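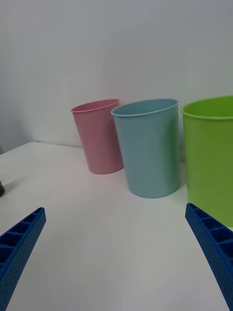 ## 4. Setting up the cup task

Section 3 covered mounting and power. This one covers the first supervised run with cups, and the rules Pulance expects you to follow while doing it. Some of those rules came from the arm supplier's own guide. We kept the ones that held up and dropped a few that didn't.

Use light plastic cups in clearly different colors. Pink, light blue and lime green work well against a white table and a plain wall. Leave open background between at least two of them, and let one pair overlap from the wrist camera's point of view. A row where every cup stands clear of its neighbors will give you a nice success rate and tell you very little.

1. Read the stop procedure in 2.4 and press the stop button once with the arm powered. If the arm keeps moving for any reason, go no further.
2. Clear the table of tools, cable ties and drinks. The planner treats anything it doesn't recognize as background.
3. Stand the cups upright, open end up, at different distances from the arm.
4. Open the gripper fully. Look at the wrist view and check that both blue fingertips show and that the table between them is clear.
5. Set the speed limit to the lowest setting in Stulari and lock it. The slider can be moved during a run unless it is locked, and the lock does not survive a restart.
6. Run one approach without closing the fingers. Watch the arm, not the screen.
7. If the approach was clean, allow a grasp. Start with a cup that has nothing standing in front of it.
8. Write down the result before resetting the cups.

**Note:** The ribbed fingers give way when they meet an object. People tend to read "soft gripper" as "safe robot." The fingers are soft. The wrist behind them is a hard part on a moving arm, and soft fingers do nothing to slow it down.

**Caution:** Keep hands off the table while the arm is enabled, including when it looks idle. A paused program and a finished program look the same from where you stand -- check the status light.

### 4.1 What counts as a success

The Mencombe checklist scores a grasp as good when the fingers close on the cup. We don't accept that. A run counts only if the cup is lifted, held for 3 seconds and set down upright. A cup that gets pushed over and then grabbed by the rim is a failure, however good the clip looks.

Log every attempt, including the ones you stopped by hand. The April trial sheets listed 1,118 attempts, and 44 had no result entered. Blank rows should be scored as failures until somebody can show otherwise.

### 4.2 Lighting

Soft, even light is the easy case. Do the first run that way, then repeat it with a lamp off to one side before you believe the numbers. Pale cups on a white table lose their edges quickly when the light changes. Stulari's "auto exposure assist" is supposed to handle this -- leave it off until you have results without it.

### 4.3 Error 991

Error 991 means the wrist view and the arm position disagree. The help text suggests clearing it and continuing. Don't. Power down, check the camera screws, and start again at step 1.

Last revised 28 June 2022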